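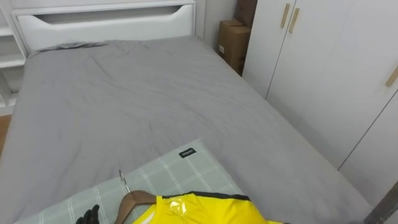
A yellow jersey on its hanger, laid over a plaid cushion. Photo: Primance

2 October 2021 – Primance today released Drimeck 2, the second version of its grasp planning software for humanoid robots that handle clothing. Existing license holders can download it now.

Drimeck 2 plans for the hanger and the garment as two separate parts. The hanger is treated as rigid and the cloth as free to move, and the planner updates the cloth outline 20 times a second.
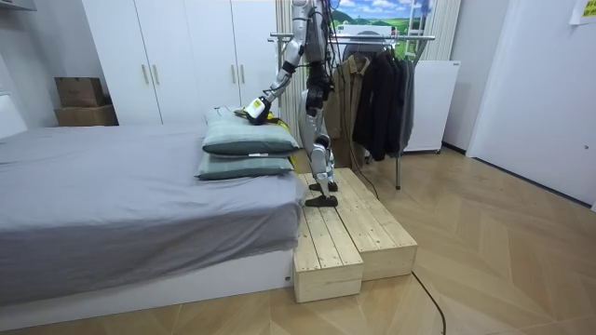 The release also adds a contact setting for soft surfaces such as bedding. Users can set a force limit for each hand, and the arm stops when that limit is reached. In the first version there was a single limit for both arms.
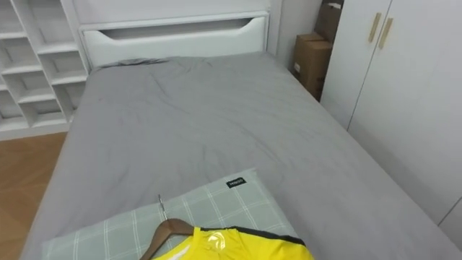 Wojcik, the log viewer that ships with Drimeck, now lines up joint data and head camera video on one timeline. It opens files from the first version without conversion.

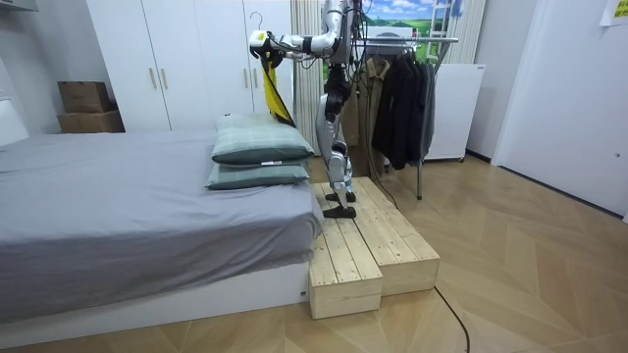
Perception has been reworked for items that are already in the hand. A yellow garment held up by the hook of its hanger covers part of the wardrobe handles behind it, and Drimeck 2 keeps such hidden points in its map – the first version dropped them.

Support for the Huvness motion controller will follow in March.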